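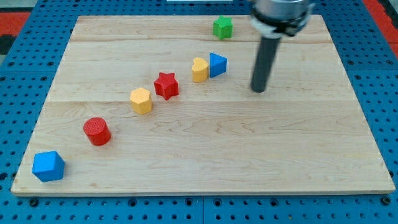
Open Day at the Gronlow Robotics Lab
Project report, Introduction to Automation
Group members: Nabila Nair, Zuweira Sarpong, Aisyah Purba
Visit date: August 4, 2022

1. Why we went

Our project this term is about how robots learn where things are. We had read a lot by that point and built very little, so when Mr. Teoh told the class that Gronlow was opening its teaching lab to visitors, all three of us signed up the same evening. We wanted to see an arm working on a real table with real objects and ask the people who run it what goes wrong.

The lab is on the second floor of building 2364, at the end of the Salow hallway. We got lost twice. If another group goes next year, use the side entrance by the bike racks!

2. What we saw

The day started with a short talk by Yogesh Mathur, who manages the lab. He explained that visitors usually want to see the big fast arms first, but most of the learning happens at the small tables with toy blocks. We liked him right away because he let us interrupt.

The table we spent the most time at had a wooden board sitting on blue pegboard, with blocks set out on it in a diagonal line. There was a cube, a cylinder, a hexagon, a heart, a triangle and two stars, one red and one green. The colors are plain and strong, and Yogesh said that was a deliberate choice, as the vision part of the program has an easier time telling the blocks apart from the wood.

The arm comes down from above with a long black finger that has a rounded tip. Zuweira had expected something like a claw and was surprised by how simple it looked. It passes low over the board, and standing next to it you find yourself holding your breath a little.

The control program is called Stestis. An operator types a short instruction in normal words, such as "push the green star toward the heart," and the arm tries to carry it out. It only pushes. There is no picking up at all in this setup, and we ended up thinking that was the most interesting part of the day, because pushing is much harder than it sounds. A cube pushed a bit off center turns as it slides. A cylinder is the same from every side but gives the finger only a curved surface to work against. Stars are the worst, according to the staff, because the tip gets into the notch between two points and then the block goes wherever it likes.

3. Our turn

Each of us got to give the arm three instructions. Aisyah asked for the red cylinder to go next to the blue cube, and it got there in one smooth push. We cheered, probably too loudly. My own first one was a mess (this is Nabila writing). I said "move the star," forgot there were two of them, and the arm picked the one I didn't mean. Yogesh was pleased with this and used it to talk about unclear instructions for a good ten minutes.

Zuweira tried to get the heart and the triangle apart when they were close together. The arm moved both of them. She tried again from the other side with better luck, and on the last try she got a clear gap.

We kept a tally at this table for the whole afternoon, including other visitors' turns. Out of 40 instructions, almost 30 ended the way the person wanted. Our notes are in the appendix. Some are hard to read because we were sharing one pencil.

4. Questions we asked

How does it know where the blocks are? From a camera, and the position is updated while the arm moves. We had assumed it took one picture at the start and planned everything from that.

What happens at the edge of the board? The program has a boundary it is not supposed to cross. Blocks do still end up on the pegboard sometimes, and then a person puts them back.

How long does it take to set up a table like this? Longer than we guessed. Lau, the second table in the lab, was still being adjusted when we left, so we did not get to try it.

5. What we will use in our project

We are changing our plan. The first version had a gripper on it, and we were stuck on the fingers for two weeks. The new version will push, with a single rod, on a flat board with a raised lip. We will also start with a cube and a cylinder only and leave the stars for the end, if we get that far.

We also want to write our instructions down before testing and have someone outside the group read them, after what happened with my star.

Thanks to Yoga Teoh for arranging the visit and to Yogesh Mathur for staying late to answer Aisyah's last questions about motors.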